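Kerkadari Manipulation Group
Minutes of the Working Meeting on Demonstration Collection, September
Held in the second-floor meeting room, 9:30 a.m.

Present: Nelly Benavides (chair), Ulises Ticona, Jhosep Arango, Ute Fröhlich
Apologies: Oľga Rusnák (comments received in writing)
Minutes taken by: Ute Fröhlich

1. Minutes of the previous meeting

The minutes of the August meeting were approved with one correction. Under item 5, the party responsible for storage of rejected episodes should read Mr. Arango, and the text has been changed accordingly.

2. Matters arising

The replacement wrist cable for the second arm has been delivered and fitted. The order for spare finger pads remains open with the supplier, Trarkex. Mr. Ticona will ask for a delivery date in writing.

The request from the training team for a shared glossary of task names was carried over. Dr. Rusnák noted in her written comments that two names are still in use for the same drive-bay task and asked that one be withdrawn before the next export. The meeting agreed to keep "cable release, drive side" and to retire the older name.

3. Progress of collection

Mr. Arango reported on the state of the computer disassembly set. The target remains 1,000 accepted episodes. More than 400 have been accepted to date, the greater part of them on fan connectors and memory modules. Work inside the drive area began later than planned and is now the main activity at both stations.

The chair asked whether the target was still realistic under the present schedule. Mr. Arango replied that it was, provided both stations stay in service and review does not fall behind again. Ms. Fröhlich asked that the minutes record her view that acceptance figures should be reported by task in the future, as a single total hides the shortage in cable work. This was agreed.

4. Review and labeling

Ms. Fröhlich presented the revised review sheet. Reviewers will mark the start of contact, the end of contact and any point at which the operator pauses to correct a grasp. Episodes in which the operator recovers from a missed grasp are to be kept and labeled as recoveries. Until now these had been rejected by one reviewer and accepted by another.

Mr. Ticona questioned whether recoveries should count toward the target. After discussion it was decided that they will count, but that they will be exported under a separate label so that the training team can include or leave them out. Dr. Rusnák had asked for this in her comments.

The Lurkasel annotation tool continues to lose unsaved marks when two reviewers open the same episode. Until a fix is available, episodes will be assigned to one reviewer at a time. Mr. Arango will keep the assignment list.

5. Operator instructions

The instruction text for cable tasks was read through in full. The following wording was adopted:

Bring the fingers in along the line of the cable where space allows.
Close on the wires near the connector and hold before any pull is applied.
Do not pull on data cables during a power cable episode.
If the view of the fingertips is lost, open, back out and begin the approach again within the same episode.
State the task name aloud at the start of each session, not at the start of each episode.

The chair asked that the fourth point be raised with every operator in person. Several recent episodes were ended early at that stage and could not be used.

6. Drive-side cable work

Mr. Ticona introduced the item. Reaching the power wiring at the drives is the most difficult approach in the current set, for the operator as well as for the policy. The drive cage limits movement on one side, and other wiring runs close to the cable to be grasped. The wrist camera view is largely taken up by the gripper itself, and the useful part of the picture is the small area at the fingertips.

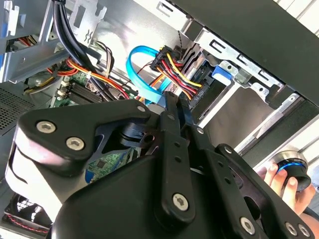 Mr. Arango proposed that the case be turned between sessions so that the learning system does not come to depend on a single angle of approach. He also proposed varying the window light by moving the blinds. Both proposals were accepted. Ms. Fröhlich asked that each change of position be written in the session log, together with the name of the operator.

There was some discussion of how to treat grasps that take in several wires at once. Dr. Rusnák's written comment was that a grasp on the whole bundle should be the standard form for this task, and that a grasp on a single wire should be labeled as an error. The meeting concurred. Existing episodes will be checked against this rule before export.

The trial policy, known internally as Inga, was run on the drive-side task after the last export. It reached the wiring in 3 of 4 attempts and kept its hold in one. The chair observed that four attempts do not support any finding, and asked for a longer trial once the corrected labels are in place. Mr. Ticona will prepare a plan.

7. Actions

Mr. Ticona: delivery date for finger pads; plan for the longer trial of Inga.
Mr. Arango: reviewer assignment list; acceptance figures by task; turning of the case between sessions.
Ms. Fröhlich: circulation of the review sheet and operator instructions; check of existing bundle grasps.
Dr. Rusnák: withdrawal of the retired task name.

8. Any other business

Ms. Benavides reminded members that the second station will be used for operator training in the coming period – bookings are to be made through her. The meeting closed at 10:50 a.m.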